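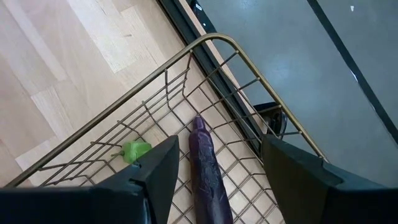

Grocery Order Packers (Part-Time and Full-Time)
Presden Market Services, Jorkville Store

Reference number: 582
Posted: 2/1/22
Department: Order Preparation
Reports to: Vilho Hämäläinen, Order Preparation Manager

About the position

Presden Market Services invites applications for the position of Grocery Order Packer at its Jorkville store. Packers select fruit, vegetables and packaged groceries for customers who have placed their orders by telephone or online, and prepare those orders for pickup or delivery. The store fills up to 106 orders in a day and serves households in Jorkville and the neighboring community of Ellulau.

Orders are picked into wire shopping baskets and then transferred to bags at the packing counter. Produce makes up a large share of most orders. A customer who asks for one eggplant and a green pepper is relying on the packer to choose them as carefully as the customer would in person, and applicants should be comfortable making that kind of decision many times in a shift.

Duties

Read each order in full before picking begins, including any notes from the customer.
Select produce by size, color and firmness according to the store's produce guide.
Place items in the basket so that soft-skinned vegetables are not pressed under heavier goods.
Check small items against the order list before the basket leaves the aisle. Small peppers, limes and garlic are the items most often reported missing.
Offer a substitute only where the customer has agreed to substitutes, and record it on the order slip.
Transfer items from basket to bag at the counter, keeping raw meat, household products and produce separate.
Wipe down basket rims, handles and wire floors at the end of each shift. Remove leaves, stems and labels caught in the mesh.
Report damaged baskets to the shift lead and set them aside for repair. A bent or broken wire can cut produce and hands.

Requirements

Applicants must be at least 18 years of age and legally permitted to work in the United States.
Applicants must be able to read and follow a written order in English.
The position requires standing and walking for most of the shift, bending to low shelves, and lifting filled bags and crates.
Applicants must be able to tell common fruits and vegetables apart. Training is given on less familiar varieties.
Previous work in a grocery store, restaurant kitchen or farm stand is welcome but is not required.

Hours

Full-time packers work five shifts of 8 hours each week. Part-time packers work shorter shifts, which are arranged with the manager at the time of hiring. Early shifts begin before the store opens to the public. All packers should expect additional hours in November, when holiday orders are at their heaviest. Requests for leave during that month must be submitted in writing and cannot always be granted.

Training

New employees complete a paid training period before filling orders on their own. The first part takes place in the produce section and covers handling, storage and selection. The second part takes place at the packing counter, where trainees work beside an experienced packer. At the end of the period each trainee fills a set of practice orders, which are reviewed for accuracy and for the condition of the produce.

Pay and benefits

Pay is hourly and is discussed at interview. Full-time employees are eligible for the company health plan and paid leave. All employees receive a store discount, two work aprons and an allowance of $100 toward closed-toe, slip-resistant shoes.

How to apply

Application forms are available at the customer service desk of the Jorkville store and at the Presden office on Swanepoel Road. Completed forms may be returned to either location. Please write the reference number at the top of the first page and state whether you are applying for full-time or part-time work. Applicants who wish to be considered for both should say so on the same form.

Selected applicants will be invited to an interview at the store, followed by a short practical exercise in which a sample order is picked and bagged. Questions about the position should be addressed to Vilho Hämäläinen at the Jorkville store. Applicants who need an accommodation for the interview or the practical exercise are asked to note this on the form.

Presden Market Services is an equal opportunity employer.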